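Come spend an afternoon with our robots (we need people!)

Hi, I'm Lizeth Ayala, and I run the open afternoons at Farnska. We're looking for 18 people to join our next one in September, and I would love for a good number of them to be folks who have never been near a robot lab in their lives. If you've read this far you probably qualify.

So what do we do? We teach robot arms to handle ordinary household stuff. Drawers, cupboards, blocks, that kind of thing. A lot of it happens in simulation first, on a big screen, before anyone lets a real arm near real furniture (my furniture, in one case, and I'm still a little sore about the scratch). The open afternoon is when we let visitors in to watch, try things and tell us what they think.

What you'd be doing

We start at 2 in the afternoon with coffee and a quick hello from me. Then Pranab Saha gives a live demo of the simulator, which we call Jurčo. He'll run a few tasks with a gripper and a block and talk you through what he's doing. Ask him anything! He likes being interrupted.

After that you get your turn at the controls. Everyone gets 11 minutes steering the simulated arm, plus a practice go beforehand that doesn't count for anything. You use a hand controller, a bit like a game controller, and lefties are fine, we have a setting for it. Some people pick it up right away and some spend the whole time waving the arm at a cabinet. Both are useful to us, so please don't practice at home or read up on it.

The last part is a group chat with Idalina Macedo, who takes notes on what felt clumsy, what was confusing and what you'd want changed. She'll ask you to be blunt. Last time someone told her the menu looked like a tax form, and we redid the menu.

Who we're looking for

Anyone 18 or older. No tech background needed. You should be comfortable looking at a screen for a while, and if moving 3D pictures make you queasy, tell me ahead of time and I'll seat you farther back for the demo and skip the steering part. You still get paid the same. We'd especially like to hear from retired people, cooks, cleaners, carpenters and anybody else who works with their hands all day.

What you get

A $30 gift card, coffee, sandwiches (vegetarian ones too, just say so) and a look around the workshop with Shafiq Begum at the end. The workshop tour is optional but it's my favorite part, and there are stairs, so let me know if you need the elevator and we'll go the other way around.

We do record the controller movements and the screen during your turn. We don't film your face. There's a one-page consent form, and I'll email it with your confirmation so you can read it in peace. You can stop whenever you like and keep the gift card.

How to sign up

Write to the open afternoon desk at Farnska with your name, a phone number and a line or two on what you do all day. No résumé, please. I answer everything myself, so give me a couple of days. If we fill up, I'll put you on the list for the next one. Bring a sweater, the demo room gets chilly!

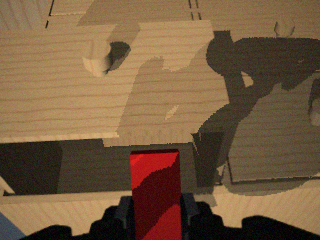

The gripper with its red block in front of the wooden furniture, in simulation.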